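On the Keeping of Baskets in a Small Kitchen

It has been the practice of this household, for longer than the present blog has existed, to review the kitchen shelves each August. The review covers containers first, food second, and utensils last. Readers who followed the previous entry, on jar lids, will recall that the lids were reduced to 43 and have remained at that number.

The subject of the present entry is the plastic basket. Two years ago I held the opinion that produce should be kept in closed boxes. I purchased a set from Skurkura and used it faithfully until the spring, when a quantity of parsley was lost in the back of the refrigerator. My neighbor Josphat Kinyua, who cooks for a large family, had long recommended open baskets with holes in the sides, and I was obliged to concede the point.

The following arrangements are now in effect. Onions and garlic are kept in the low basket beside the bread. Potatoes are kept in the cupboard, in the dark, and are not to be placed with the onions. Citrus is kept in the bowl from Chatzigeorgiou, which does not belong to the system but which I am unwilling to retire.

A white basket is reserved for sorting. Whatever comes out of the refrigerator drawer goes into it first, before any decision is made as to soup, salad, or compost. The rule applies equally to a full head of cabbage and to a few thin stalks.

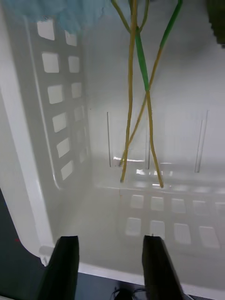 I have been asked whether a liner is necessary. In my view it is not. Liners obstruct the holes and must themselves be washed, and a basket may be rinsed under the tap and left upside down on the rack overnight. Where dirt has settled into the corners, an old toothbrush is sufficient.

There remains the matter of the top shelf, at present occupied by a Pronex steamer, 500 paper napkins, and a cake tin without a base. It will be addressed in a separate entry once the steamer has been offered to my sister.

Filed under: Kitchen, Shelves
2 comments | 43 shares
Contact | © Clilora Household Notes | Back to top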